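Técnico o técnica de puesta a punto y mantenimiento de pinzas manuales (jornada parcial)

Drullum busca una persona para encargarse de las pinzas manuales con las que trabaja el proyecto Prikum en cocinas y comedores. El puesto depende del taller de Vonunthorpe y empieza en septiembre.

El trabajo consiste en mantener cada puesto en condiciones de uso: montaje al comienzo del turno, comprobación de la apertura y el cierre, ajuste de los tornillos de los pivotes, limpieza o cambio de las almohadillas de los dedos y revisión del cableado. Las piezas que se manejan a diario son cubiertos, palillos y otros utensilios de mesa. Con ellos se ve enseguida si un dedo cierra torcido o si una almohadilla ya no agarra. 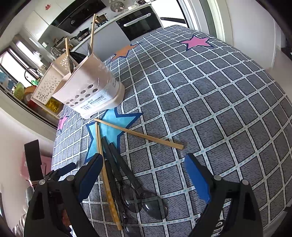 ¿Hace falta experiencia previa con robots?
Basta con experiencia en mecánica fina, reparación de electrodomésticos, bicicletas o similar; el manejo de las pinzas se enseña durante las dos primeras semanas.

Tareas

Preparar las pinzas y probarlas antes de entregarlas.
Corregir holguras en los dedos y en las articulaciones.
Sustituir almohadillas, tornillos y cables dañados.
Anotar cada intervención en la ficha de la pinza.
Ordenar la mesa de trabajo al terminar.

La prueba de agarre se hace siempre sobre la mesa, con objetos finos. Se cierra la pinza sobre un palillo, se levanta en vertical y se comprueba que los dos dedos lo sujetan a la misma altura. Si gira o se desliza, la pinza vuelve al taller.
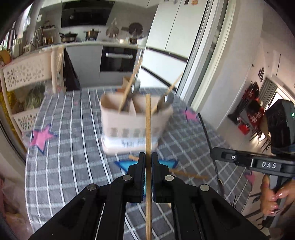
Agarre de un palillo con la pinza manual; a la derecha, una segunda pinza.

Requisitos

Buen pulso y costumbre de usar herramienta pequeña.
Capacidad para leer un despiece y seguir una hoja de revisión.
Español hablado y escrito.
Disponibilidad para desplazarse a viviendas de la zona de Alcantara.

Se valorará haber trabajado con conectores y cable de datos, y saber soldar. No se pide titulación concreta.

Condiciones

Contrato de media jornada, de 9:00 a 13:00. Sueldo de 975 euros brutos al mes durante el periodo de prueba y de 1085 después. Plus de transporte de 100 euros mensuales. La herramienta y la ropa de trabajo las pone la empresa. El almacén de repuestos tiene más de 200 referencias y su inventario también corresponde a este puesto.

Para presentarse, hay que enviar el currículum y unas líneas sobre alguna reparación propia a la oficina de Drullum en Vonunthorpe, con la referencia «Pinzas Prikum». La selección incluye una entrevista y una prueba práctica de una hora en el taller.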